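February
By Rungnapa Khamphan

Finger stall on the Bundidora hand: report on the fault

Our group was given the Bundidora hand and arm for the spring project. The task was to close the hand on a part, lift it and put it down again, 100 times without help. We got to 30. On the next cycle the upper finger stopped halfway and the motor kept pushing. The controller should have cut the current after 600 milliseconds. It did not, and Ott Bite pressed the emergency stop.

No one was hurt, but Ott had been kneeling close to the arm to watch the grip. Our risk sheet said to stay behind the tape while the power was on, and we had stopped following it.
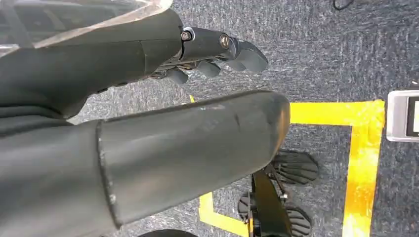
We first blamed the knuckle bolts. Maricruz Bermúdez slackened them and the finger moved freely by hand, so we tightened them again and ran the test with the same result. The log then showed that the stall limit had been set to 108 per cent of full current, a value the motor could never reach. I had typed it in while we were tuning the grip and forgot to change it back.

With the limit corrected, the cut-out worked each time we blocked the finger on purpose. We still do not know why the finger stalled in the first place. Ngaio Tapsell thinks a wire under the shell is catching on the linkage. The shell has to come off to check, and our supervisor wants to be there for that.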